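Tidton Slim Table by Brotex

July
By Indira Chowdary

Print this page | E-mail to a friend

Filed under: Home Office > Tables & Desks

The Tidton is a long, narrow work table for rooms where a full-size desk takes up too much floor. It is 71 inches long and 28 inches high, and it can go along a wall, under a window or behind a sofa. The top and legs come in white only. Brotex plans to add a second color later in the year. 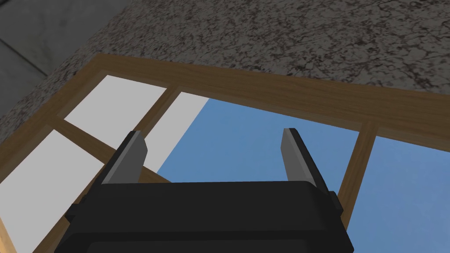 The top is finished on all four edges, so the table can stand in the middle of a room as well. The legs bolt on from below with the wrench in the box. Allow 28 minutes for assembly if you work alone - less with a second person to hold the top. Tighten the leg bolts again after the first five days of use.

Each foot has a leveling screw. Turn it by hand until the table stops rocking. On thick carpet, use the wide foot pads, sold separately in sets of four.

Wipe the surface with a damp cloth and mild soap. Do not use scouring powder or bleach. Coffee and ink should be wiped up the same day. Shinji Ichikawa at our Mukness showroom has used a floor model for 13 months and recommends a desk mat if you write with a ballpoint.

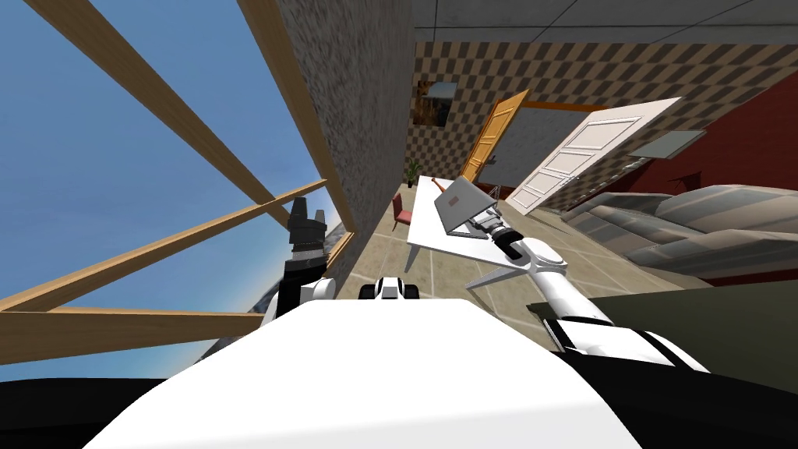 White slim table with a laptop.

The Tidton is meant for computer work, sewing, homework and light crafts. It is not a workbench, and a vise should not be clamped to it. For heavier jobs, see the Arai bench on the next page of the catalog.

Ships flat in one carton. Delivery is to the front door; carrying it upstairs costs extra and has to be booked when you order. Returns are accepted unassembled, in the original carton. The frame and legs are covered for five years, the finish for one. Replacement bolts and foot screws are free during that time - write to Kimie Kikuchi in the parts department with your order number.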